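Judge the Gripper at the Bench, and Judge It Slowly
By Sylvie Hiebert, Equipment Evaluation Office, Celtbridge
January
Reading time: 7 minutes

Institutions that buy grippers tend to buy them by the data sheet. The sheet gives a stroke, a payload and a closing force, and these figures are entered in a table beside the same figures from two or three other suppliers. A score is calculated. The highest score is ordered, and the people who must work with the result learn of the decision when the carton arrives.

I have taken part in purchases of this kind, and I have signed for some of them. It is my view that the practice should end, at least for any gripper that will be asked to handle ordinary household or workshop goods. The decision should be made at a bench, by the staff who will use the equipment, on objects that have not been chosen to please the supplier. It should also take longer than most purchasing calendars now permit.

The comparison that brought me to this position was carried out at our Cokgate site under Clifford Lévesque. Two sets of fingers were on trial. The first, from Tilov, is a narrow pair with rigid faces. The second, from Balogh, is broader and has a small amount of give at the tip. On paper the Tilov fingers were superior on every line that our scoring form contained. They were stronger, they closed faster, and they cost less to replace.

The form said nothing about dish racks. The bench did. 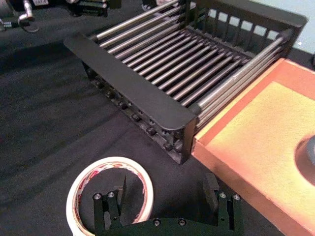

The wrist camera's view of the rack, with a roll of tape beside the left finger.

A dish rack is a demanding object for a two-finger gripper, and it is a common one. It offers many places to take hold, and most of them are poor. A finger that enters between two closely spaced rods may hold well and then refuse to come out. A finger that closes across the rods may slide along them. The outer wall is a better choice if the arm can reach it at the right angle, and whether it can do so depends on the arm, the wrist, the mounting plate and everything else that happens to be on the table. None of this can be read from a closing force.

Over the trial, 1249 attempts were logged across both sets of fingers, and 1007 of them ended with the object held and released as intended. I give these totals because I have been asked for them, and I would caution the reader against resting too much on them. They mix easy objects with hard ones. The number that changed my mind was much smaller. In 32 of the failed attempts the rigid fingers took a firm hold, passed the controller's own check, and then could not let go cleanly. The controller recorded each of these as a successful grasp. A purchasing office reading the controller's summary would have counted every one of them in the product's favor.

It was Dezső Hegyi, one of the operators, who brought this to the attention of the office. He had kept a handwritten column for releases, which the log did not ask for. I mention this to his credit, and also as evidence for the argument. An institution should not depend on the good habits of one operator to learn that its log is asking the wrong question. Release should be scored separately from grasp, with its own definition of failure, and the definition should be agreed before the first attempt is made.

The choice of objects deserves the same care. Suppliers commonly provide a demonstration kit of blocks, cylinders and spheres, all in a convenient size and a matte finish. These kits have a proper use. They allow a new installation to be checked against a known standard, and we continue to use ours for that purpose. They should have no part in a buying decision. The objects on a trial bench should come from the kitchen, the supply closet and the tool drawer of the organization that will own the machine, and they should be placed as they would be placed by a person with other matters in mind.

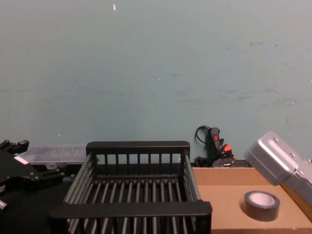

Cameras raise a separate question, and one on which our own staff remain divided. Miklós Deák has argued for some time that a wrist camera is sufficient for close work and that a second, wider view adds cost and calibration effort with little return. I respect the argument and do not accept it. A wrist camera is an excellent judge of the last inch and a poor judge of the way there. From chest height one can see the black rack between a dark tabletop and a light brown cardboard surface, with the glue gun standing to its right and the cord looping out against the wall. A planner needs that information before the arm moves. A cord in particular is something an arm should know of early. We have had grasps that were correct at the fingertips and unacceptable everywhere else, and only the wider view recorded why.

The wider view also protects the fairness of a comparison. When two grippers are tried on different mornings, small changes in the layout can favor one over the other, and memory is not a reliable guide to what those changes were. A recording from a position near that of a human operator allows the reviewer to check. I would make it a condition of any trial that a result without such a recording is set aside, however good it is.

Controllers have received less attention in our work than they should have, and I include my own office in that criticism. During the first part of the trial both sets of fingers ran with the settings recommended by Tilov, as these were already loaded. Erdal Başaran objected, correctly, that the Balogh fingers were being driven by values intended for a stiffer mechanism. The affected runs were repeated. The repetition cost us most of a week and was resented by those who had to carry it out. It was nevertheless the only proper course. A gripper and its controller settings should be treated as a single item under trial, each tuned by someone who wishes it to succeed, with the same time allowed to both sides.

Three objections are regularly made to this approach, and they should be answered.

The first is expense. A bench trial occupies an arm, an operator and a room that might be doing other work. This is true. The cost, however, falls once and is visible in advance, while the cost of an unsuitable gripper is spread over its service life and charged to departments that had no voice in the purchase. Our maintenance budget has absorbed a number of such charges under the heading of wear.

The second is that trials on everyday objects cannot be repeated exactly, and that their results are therefore of limited scientific value. I have more sympathy with this. A dish rack pushed slightly to one side is a different problem for the arm, and a colleague at another site will not own the same rack. But the purpose of a purchasing trial is to inform a purchase. It does not need to be valid for every bench in the world. It needs to be valid for ours, and to be written down well enough that another office can judge how far it applies to theirs.

The third objection comes from suppliers, who say that an untrained operator can make any product look bad. That is a reason to train operators and to invite the supplier to the bench. Both firms were invited to Cokgate. Both attended on the same Tuesday, at their own request, and the discussion that took place there was more useful than any document either had sent us. Tilov's engineer watched the release failures and proposed a small relief cut at the base of the finger. We have asked to try it.

Readers will wish to know which fingers were bought. No order has been placed. The Balogh fingers released more reliably from the rack, and they were weaker on flat, heavy items, where the give at the tip worked against them. The modified Tilov fingers have yet to arrive. I have recommended that both be kept on the bench until they have been through the same objects under the same release criterion, and the recommendation has not been popular with those who hoped to close the file this quarter.

I ask them for patience, and I ask one further thing of the offices that write our scoring forms. Stroke, payload and closing force may stay where they are. Add a line for release, a line for reach among neighboring objects, and a line for the time an operator needed to reach acceptable settings. Leave those three lines blank until someone has stood at the bench and filled them in by hand, and do not permit a total to be calculated while they remain blank.

Contact the Equipment Evaluation Office | © Celtbridge. All rights reserved. | Back to top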